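引き出しを開けるだけの仕事を、サービスとして売る
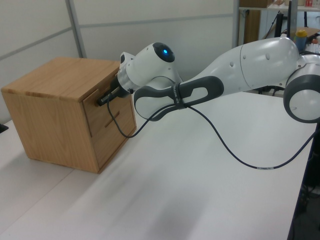
Erkexが提供しているのは、ロボットアームの「評価代行」である。顧客は自社で作った制御ソフトや学習済みモデルをErkexに送り、Erkexは手元の実機でそれを動かして、結果をまとめて返す。顧客側にアームは要らない。課題はあらかじめ用意されたものから選ぶ方式で、カップの移動、布の折りたたみ、コネクタの差し込みなどが並ぶ。なかでも申し込みが多いのが引き出しの課題だという。使うのは二段の小さな木製キャビネットで、横に細い木の取っ手が付いており、アームは上の段の取っ手に指をかけるところから始める。サービスの責任者であるIlari Huttunen氏に、Seppäläの作業場で話を聞いた。

Huttunen氏は以前、Rovcombeで搬送装置の保守をしていた。評価代行を始めたきっかけは、当時の同僚だったPentti Aaltonen氏からの相談だったそうだ。

「Penttiは小さな会社でソフトを書いていて、アームを買うかどうかで半年悩んでいました。買えば置き場所が要るし、安全の手続きもある。壊れたら直す人も要る。彼が本当に必要としていたのは、自分のソフトが実機で動くかどうかの数字だけでした。それなら動かして数字を渡す仕事が成り立つだろうと考えました」

現在の標準プランは一課題につき27回の試行で、開始位置を九通り、それぞれ三回ずつ行う。なぜその回数なのかと尋ねると、理由は実務的なものだった。

「最初は10回でした。少なすぎて、顧客が二つのモデルを比べようとしても差が見えません。100回にすると一日では終わらない課題が出てきます。27回なら午前中に準備をして、夕方には記録を渡せます。統計の専門家から見れば足りないでしょうし、その点は契約の前に伝えています。もっと細かく見たい顧客には1000回のプランがあります。こちらは二週間みてもらっています」

引き出しの課題が選ばれる理由についても聞いた。

「単純に見えて、失敗の種類が多いからだと思います。取っ手が細いので、指の高さがずれるとつかめません。つかめても、引く方向が斜めになると途中で引っかかります。力を入れすぎればキャビネットごと動いてしまう。うちの報告書では成功と失敗だけでなく、どの段階で止まったかを書きます。接近、把持、引き出し、解放の四段階です。顧客がいちばん読むのはその欄です」

キャビネットを机に固定しないのか、という質問には、どちらも選べるとの答えだった。固定しない設定のほうが成功率は下がるが、家庭向けの用途を考えている顧客はほぼ全員そちらを選ぶという。

日々の運用を担当しているのはSeija Lindqvist氏である。試行ごとにキャビネットの位置を戻し、引き出しを閉め、記録を確認する。

「いちばん時間がかかるのは、位置を戻す作業です」とLindqvist氏は言う。「数ミリの違いで結果が変わるモデルもあるので、毎回治具を当てます。自動で戻す仕組みも試しましたが、今のところ手で戻すほうが速いです。あとはケーブルです。グリッパーから出ている黒いケーブルが机の上で大きくたわむので、長さに余裕がないと手首を回したときに引っ張られます。始めたころは短くまとめすぎて、二日分の試行をやり直しました」

グリッパーの指は消耗品として扱っている。Lindqvist氏の記録では、引き出しの課題だけを続けた場合、4000回の試行で交換になる。交換の前後で結果に差が出ないよう、基準となる自社の制御プログラムを流して確認してから顧客の試行に戻るそうだ。

「この確認を省いてほしいと言われたことがあります。急いでいる顧客でした。断りました。そこを省くと、あとで数字について聞かれたときに答えられなくなります」

利用者の側の話も聞いておきたかったので、Huttunen氏の紹介でGyula Medve氏に連絡を取った。Medve氏は家具の扉や引き出しを操作するソフトを開発するGatauで、開発チームをまとめている。昨年の秋から評価代行を使っており、これまでに送ったモデルは11本になる。

「シミュレーションでは九割以上成功していたものが、最初の評価では三割でした。がっかりしましたが、記録を見ると失敗の大半が把持の段階でした。取っ手と前板のすき間に指がうまく入っていなかった。そこだけ直して送り直したら、七割まで上がりました。自分たちで同じ環境を作っていたら、そこにたどり着くまでに何か月もかかったと思います」

不満がないわけではない。Medve氏は二つ挙げた。一つは課題の種類で、引き出しは用意されているものの、開き戸がまだない。もう一つは待ち時間である。申し込みが集中する2月には、標準プランでも結果が届くまで九日かかった。

「モデルの改良は毎日進むので、九日前のモデルの結果をもらっても、チームはもう別のことをしています。料金を上げてもいいから、優先枠を作ってほしいと伝えました」

この点をHuttunen氏に確認すると、アームを一台増やして2台にする準備を進めているとのことだった。優先枠は作らない方針だという。

「優先枠を作ると、払えない小さな会社が後ろに回ります。もともとPenttiのような人のために始めた仕事なので、それは避けたい。台数で解決するつもりです。開き戸の課題は試作の段階で、蝶番の硬さをどうそろえるかで止まっています。同じ型番の蝶番を買っても、一つずつ硬さが違うんです」

設備の設計はToivo Väisänen氏が一人で受け持っている。開き戸についてはVäisänen氏のほうが詳しいというので、最後に短く話をしてもらった。

「蝶番は全部測って、近いものだけを使うことにしました。捨てる分が多くて費用はかかります。引き出しのほうも、木のレールは湿度で動きが変わるので、部屋の湿度を記録して報告書に載せています。以前は載せていませんでした。ある顧客が、夏と冬で同じモデルの結果が違うと指摘してくれて、それから載せるようになりました」

開き戸の課題は、既存の顧客に先に試してもらい、意見を集めたうえで一般の申し込みを受け付ける。料金は引き出しの課題と同じにする予定で、最初の試用にはGatauも加わることが決まっている。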